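Grusier Code of Practice

The Grusier Code of Practice is a set of workshop rules for robot arms fitted with grippers. It was drawn up at Bakke under Margit Holmgren and adopted on Jun 8, 2023. The code has 40 clauses, most of them on inspection and shared working areas. 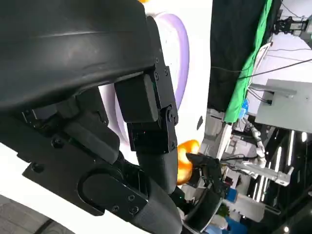 Finger joints and fastening screws must be checked before each shift, and cables secured clear of moving links. Where two arms can reach the same space, one operator is named as responsible for both – a rule proposed by Holger Myklebust. Inspection records are kept for 30 months.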